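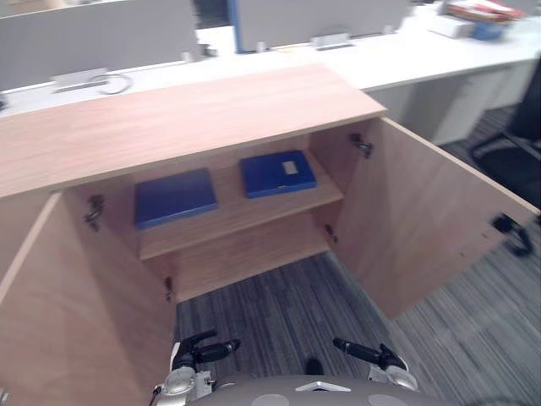 What is the shortest period for which I can rent an office?
The shortest period is three months. After this, the contract continues from month to month until one of us ends it in writing. For periods shorter than three months we offer the day desks on the ground floor, which you can book at the reception.

How much does an office cost?
A small office for two persons costs 976 dollars per month, and an office for four persons costs 1,222 dollars per month. Both prices include heating, water, electricity and the cleaning of the common areas. They do not include the internet. We know that many visitors ask for a smaller price when they take the longer contract, and for contracts of one year we give the last month for free.

Which internet provider can I use?
The building has a line from Mateck, and you can connect to it on your first day. If you prefer another provider, please tell us before you sign with them. The technician needs to enter the cable room, and only our staff has the key for it.

Do I have to pay a deposit?
You pay one month of rent as deposit. We return it within 63 days after you leave, when the last electricity reading has been received and the keys have been given back. Small marks on the walls are normal and we do not take money for them. Holes for screws must be filled by you.

May I register my company at the address of the building?
This is possible for every tenant with a contract of six months or more. You receive from us a letter for the authorities, and your name is put on the board in the entrance. For day desks we cannot offer it.

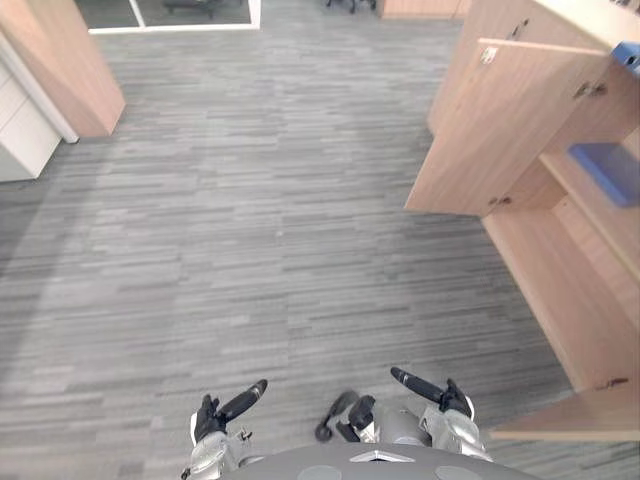
Akinyi Kombo asked us in May if tenants who share one office should sign one contract or two, and she added that with one contract it was never clear in her old building who had to pay when somebody left early. We recommend two contracts. Each company is then responsible only for its own half of the rent, and if one of them leaves, the other has 30 days to decide if they want the full office or a new neighbor.

Can I come in at night and on holidays?
The entrance opens with your card at all hours. The heating is lower between 8 p.m. and 6 a.m., so in winter please bring something warm. Visitors can come in only together with a tenant after 6 p.m.

How do I book the meeting room?
You book it in the Muli calendar, for which you receive the password with your contract. Every office has four hours per month without cost. Hours that you do not use are not moved to the next month. Please cancel if your plans change, even if it is only ten minutes before.
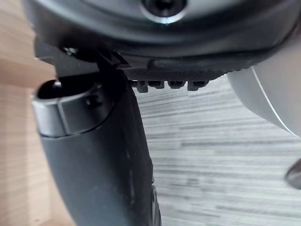

Close view of the gripper

Where can I park?
The parking behind the building belongs to Lurkine, and it is not part of our contract. They rent places by the month and the list is often full. Bicycles can stay in the yard, on the left side of the gate.

How do I end my contract?
Send us a letter or an email one full month before. A message to the reception is not enough, and also a phone call is not enough. We confirm every notice in writing, so if you did not hear from us after a week, please write again to the Travier office on the first floor.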